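Flillia robotics club list
Subject: Re: [flillia-build] shelf task, wrist view, and what to log

On Sunday the build list got this:

> The shelf task is still scored on one number, time to finish. I think
> that hides too much. A run where the arm drops the board and picks it
> up again can beat a clean run with a slow planner. Can we agree on a
> second measure before the Zotine round? Also, is anyone using the
> wrist view for anything besides the final approach?

Two answers, scoring first.

I went through the logs from the last build session, 20 runs in all. Time to finish had a median of 59 seconds. The spread came almost entirely from the regrasp step. Planning time hardly moved from run to run. I propose we record the number of regrasps next to the time and use it to break ties. The log already writes a line each time the fingers open, so the change is small. Runs with an operator stop should be listed separately and left out of the median.

On the wrist view: the head camera is good for getting the arm over the cabinet with both doors open. It is poor at judging small gaps, and the gripper hides part of whatever it is holding. The wrist camera has the opposite problem. It gives detail at close range but very little context, and the finger takes up one corner. My current setup hands over from head to wrist near the end of the approach and does not hand back until the arm has retreated.

Head view first, then wrist view:
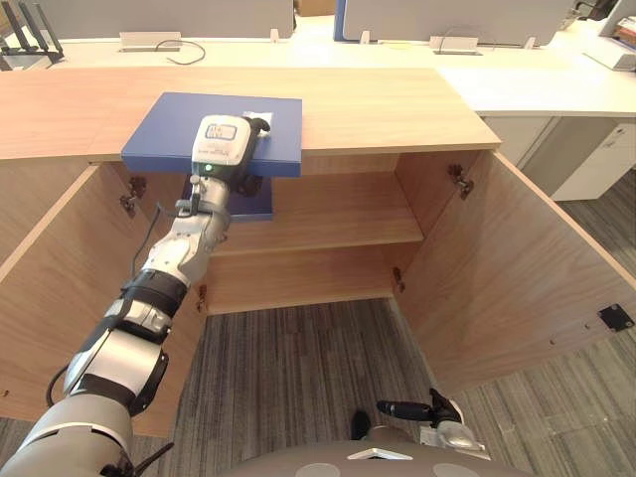
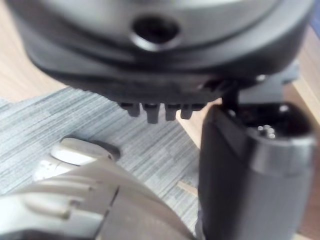
Bhat replied off list and agreed to have this forwarded. The tie-break is fine, but a regrasp count punishes teams that regrasp on purpose to get a better hold. Bhat would count only the ones that follow a slip, and wants the slip threshold fixed in the rules so that each team is not choosing its own.

I have no objection, provided the threshold comes from finger position. Motor current is too noisy on our grippers. With the filter set to 6 samples it still gave false slips in 4 of the runs, all of them during fast moves of the elbow.

Open items:

- Slip threshold. Send values from your own logs, with units.
- Handover distance. Mine is set by hand and I would like to compare.
- Camera calibration. The wrist offset file in the Grukosance folder is out of date. Use the one in your own branch until I replace it.
- Log format. If we add the slip field, put it at the end of the line so the old parser keeps working.

Please reply to the list and trim the quoted text. I will write up the rule change once the threshold values are in.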